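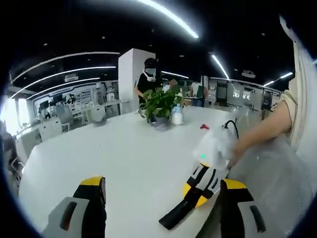 Frequently asked questions - bench and tool storage hire

Dimeo hires lockable workbenches and storage bays at its Peltham site. The answers apply to all hires, casual or ongoing, unless your agreement says otherwise.

How do I book a bench?

Bookings are made through the member portal or at the front counter. A bench can be held up to 31 days ahead. Casual sessions run for a minimum of three hours and are charged in half-hour blocks after that.

What size are the benches?

Standard benches are 1800 mm by 750 mm with a fixed height of 900 mm. Adjustable benches are available in the Jindetti bay and need to be requested by name when you book. Each bench is rated to 200 kg, evenly distributed. Point loads such as vices and arbor presses must be positioned over a leg.

What power is supplied?

Each bench has two double 10 A outlets on a circuit protected by a safety switch. There are 15 A outlets along the Gebretsadik wall only. Do not file down an earth pin or use an adaptor to run a 15 A appliance from a 10 A outlet. Hirers found doing this will have the bench isolated for the rest of the session.

Do my tools need to be tested and tagged?

Yes. Any corded appliance, extension lead or charger brought on site must carry a current tag. The retest interval is printed on the induction sheet. Battery tools are exempt, but their chargers are not. Liya Tamiru does tagging at the counter from 9 am to noon, and leads can be left with her overnight.

Can I leave work set up between sessions?

Only on an ongoing hire. Casual benches must be cleared by the end of the booked time. Items left behind go to the holding cage and attract a daily storage fee from the second day. Glue-ups and curing work can be moved to the drying rack, labelled with your member number and the time it can be handled.

What can't be stored in a bay?

Fuel, LPG cylinders, oxidisers, and any flammable liquid in a container over one litre. Smaller containers go in the yellow flammables cabinet near the roller door. Lithium batteries may be stored but not charged in a closed bay. Oily rags go in the lidded metal bin - not in general waste.

Who holds the keys?

You are issued one key per bay. Dimeo keeps a duplicate for emergency access and will log any use of it. Replacement takes nearly a week and is charged at cost. Please don't have keys copied elsewhere, as the blanks are restricted and most locksmiths will refuse.

Is there an induction?

Everyone using a bench completes a site induction, including guests. It covers exits, isolators, first aid and waste. An induction done at another workshop is not recognised.

How do I cancel?

Cancel through the portal at least 24 hours before the start time for a full credit. Later cancellations are charged at half the session rate. Ongoing hires need a calendar month's notice, and bays are not released over the December shutdown.

Who do I contact about a fault?

Switch off at the isolator, hang a red tag on the bench and tell the counter. Outside counter hours, use the fault form in the portal. Ibsa Wolde manages repairs and will confirm when the bench is back in service.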